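Looking After a Marble-Look Tabletop

My kitchen table has a white top with brown and gray veining running through it, and I have loved it since the day it came home, crumbs and all. I've also made just about every mistake you can make with a pale surface, so I thought I'd write down what I do now for anyone who has recently brought one home and is a little nervous about the first cup of coffee.

Start with the crumbs. Sweep them off with a dry cloth or a soft brush before any water goes near them, and work from the back edge toward yourself so you only have to catch them once. After that comes a cloth wrung out in warm water with a drop of dish soap (truly a drop, or you'll be rinsing until supper), then a second cloth with plain water, and then a dry towel. I skipped the towel for years and couldn't understand why the top looked cloudy every time the sun came in.
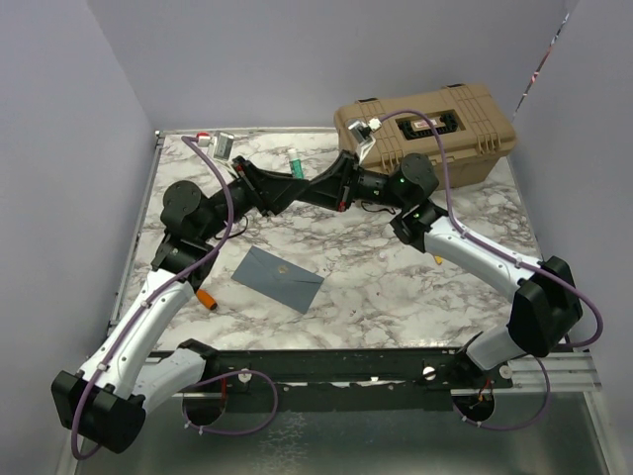

The veining is a blessing and a nuisance. It hides a tea drip beautifully, and that is exactly the trouble, so I've learned to crouch down and look across the top with the light behind it. Anything sticky shows up right away! For a dried spot, lay a damp cloth over it for 5 minutes and go do something else. If it's still holding on, give it another 15. Please don't reach for a knife or the scratchy side of the sponge. My neighbor Corinne Hutchins did that with a blob of jam, and she has kept a fruit bowl over the place ever since.

Check what your top is made of before you try anything stronger. Real marble doesn't care for vinegar or lemon, and plenty of look-alikes come with their own care sheet, so it's worth digging that out of the drawer. Felt pads under lamps and heavy crocks are a good idea whatever you have – I change mine every August, when I'm pulling everything off the table for canning anyway.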